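Aidoo Community Library — branch update, 5th April. We are posting a short thread on changes to loans, room bookings and the winter program. Members are asked to read it through before their next visit.

1/ The standard loan period for adult fiction and non-fiction moves from 20 days to 28. Items already on loan have been extended automatically and no action is required. Magazines and DVDs stay as they were.

2/ Overdue charges will no longer apply to junior memberships. Existing charges on junior cards have been cleared. Replacement costs for lost or damaged items remain payable at the desk.

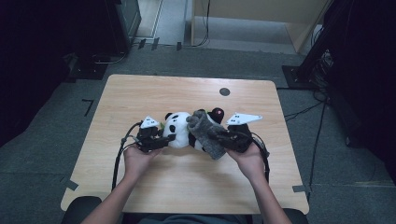 3/ Room bookings are now open to the end of August. The Grirkar Room seats 12 and may be reserved by any member for up to three hours. Groups must leave the furniture as they found it and return the key before closing.

4/ Regular groups holding a standing booking should confirm it again by email. Bookings that have not been confirmed will be released. The Tuesday-style rolling arrangement for language groups has ended, and convenors have been written to separately.

5/ The local history collection has been recatalogued under the direction of Adjoa Abubakari. It now includes 355 parish maps, rate books and school registers. The oldest volumes may be consulted by appointment only — please bring a pencil, as pens are not permitted at the reading desk. 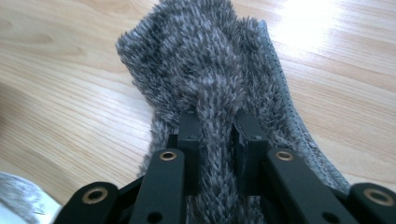 6/ Donations of local photographs and letters are welcome. Please label each item with the names of the people shown, where known, and the street or suburb. We regret that we cannot accept encyclopaedias, textbooks or recorded television.

7/ The winter reading program for children opens next month. Enrolment forms are available at the desk and in the foyer. Ayuba Asante will coordinate the program again this year and can be contacted through the branch.

8/ Nearly all branch computers have been moved to the new login. Members will need their card number and PIN. Printing is charged per page as before, and colour printing is available on the ground floor only.

9/ The after-hours return chute on the Draltent Street side is open again. Please do not leave books outside the front doors.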